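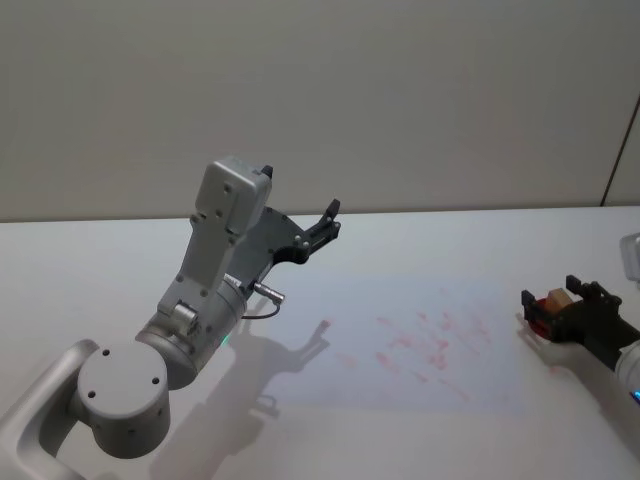
The decor and table design portion of the Flanadia Winter Gathering is on schedule, and the main choices for the January event have been made. The grant agreement asked for a design that could be reused by other neighborhood groups in later years, and this has guided most of the spending to date. The base palette is the one seen in the photograph, a white tabletop against a plain off-white wall, with color brought in through napkins, candles, and paper garlands. Small wooden blocks of similar simplicity will serve as place card holders. Table linens have been dropped from the plan, and the amount set aside for them has been moved to lighting.

Reporting period and contact
This report is dated 2025-09-12 and covers work completed since the award was confirmed. Questions may be sent to Jarosław Grabowska, Program Coordinator.

Venue
The rental agreement for Baran Hall has been signed. It includes use of the main room, the side kitchen, and the coat room from noon until midnight. The hall requires that all candles be battery operated and that nothing be fixed to the walls with nails or tape. Garlands will hang from the existing picture rail. A second walk-through is planned once the floor layout is final, mainly to check the distance between the buffet and the fire exit, which the hall manager raised at the first visit.

Guests and seating
The floor plan provides for 52 tables. Invitations have been drafted in two versions, one for households and one for partner organizations, and the printed text is being checked for spelling of names. The guest list holds 476 names. Replies will be taken by mail and by telephone. An online form was tested, but it did not record dietary needs correctly and has been set aside until the supplier, Hinex, sends a corrected version.

Food and drink
Three caterers submitted menus. The menu selected offers a hot buffet, a vegetarian main dish, and a dessert table. The sparkling cider for the midnight toast will be bought separately, as the caterer's price per bottle was higher than the retail price. Glassware is included in the catering contract; dessert plates are not, and a rental quote has been requested.

Workshops
The grant also supports 13 public workshops on low-cost party decorating. Four have taken place. Participants made paper stars, folded napkins, and simple centerpieces from greenery and jars. Attendance was lower at the second workshop, which fell on the same evening as a school concert. The remaining sessions have been checked against the school calendar. Finished pieces are being stored in labeled boxes and will be used at the event.

Budget
To date, 50 percent of the award has been spent or committed. The largest items are the hall deposit and the first catering payment. Lighting is above the original estimate, and the difference is covered by the linen savings described earlier. No increase in the award is requested.

Matters outstanding
The sound equipment contract with Zekport has not been signed. The draft did not state who is responsible for cables laid across the dance floor, and a revised draft is expected. The insurance certificate will be forwarded to the funder when it is issued. Approval is requested for one change to the workshop schedule: moving the final session from the library to Baran Hall, at no added cost.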